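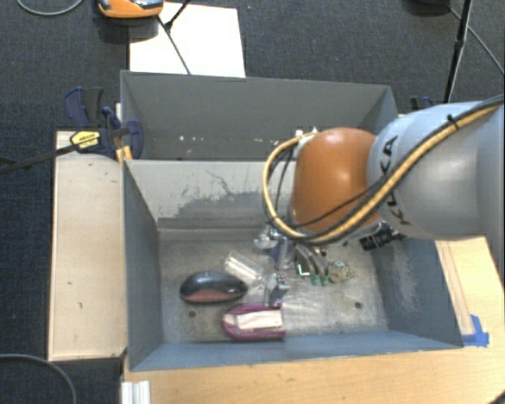 Figure 2. Mixed small objects in a grey rectangular bin, with a KUKA arm above.

4.2 Sorting habits and the return of shared items

The second part of the study looked at how people put things back. Most earlier work on shared stores in offices, libraries and community workshops has dealt with borrowing: who takes an item, how long it is kept, and whether a reminder brings it home sooner. Far less has been written on what happens in the last few minutes of a loan, when the borrower is standing at the shelf and has to decide where the item belongs. Our interviews suggest that much of the trouble in a shared store begins at this point.

Returns were followed at two sites. The Prirnton site is a tool and household lending store on the ground floor of a former school. It has open shelving, printed labels and a single mixed bin near the door for anything the borrower cannot place. The Endamora site holds a similar stock but has no mixed bin; borrowers who are unsure are asked to leave items on the counter. Both sites used the same loan cards, and neither changed its opening hours during the study. Mixed containers of the general type seen in Figure 2 are common in stores of this kind, although their size and position differ a good deal from one place to the next.

In total, 161 returns were recorded. Of these, 30 at Prirnton went into the mixed bin, and 29 at Endamora were left on the counter. The closeness of the two figures was not expected. We had supposed that the bin, being easy to reach and asking nothing of the borrower, would draw in items that could readily have been shelved. At the level of simple totals this did not happen.

The difference between the sites lay in what followed. Items left on the Endamora counter were in plain view of the staff and were normally shelved before closing. At Prirnton the bin was emptied once a week, on a Wednesday, and in the days between it became a second place to look. Several borrowers told us that they now searched the bin first. One described it as 'the shelf for things people really use'. Staff at Prirnton were aware of this and did not regard it as a fault, but it did mean that the catalogue and the shelves disagreed for much of the week.

Borrowers gave three main accounts of why they had not shelved an item. The most common was that the label on the shelf did not match the word they would have used. Adhesive hooks, for instance, were kept under 'fixings' at both sites, and people looked for them under 'picture hanging' or 'walls'. The next was that the correct place was full. The last was shortage of time, which was mentioned more often by those returning items after five o'clock. These accounts overlap – a borrower in a hurry will give up on a confusing label sooner – and we have not tried to divide them more finely.

Postma's labelling scheme, which groups items by task and not by type, had been put forward as a remedy for the first of these problems. It was tried on one bay at Prirnton in July. Borrowers spoke well of it, but the trial was short and the bay held mostly kitchen goods, where task and type are hard to tell apart. A bay of hand tools would have been a sterner test. We also note that the scheme requires some items to be listed under more than one task, and that a printed shelf label can only point to one place at a time.

A comparison with the Jetville survey is useful here, with some care. That survey covered larger stores with paid staff at the desk throughout the day, and it treated every unshelved item as an error. We have not followed this practice. An item left where staff will find it has been returned, and the borrower has met the terms of the loan. What remains is a cost in staff time, and this was not measured at either of our sites.

Two limits should be stated. The observations were made during opening hours only, so that items passed through the Prirnton letter slot overnight were not included. Borrowers also knew that returns were being recorded, and may have taken more trouble than usual over where they put things. The next section turns to damaged and incomplete items, which were handled separately at both sites.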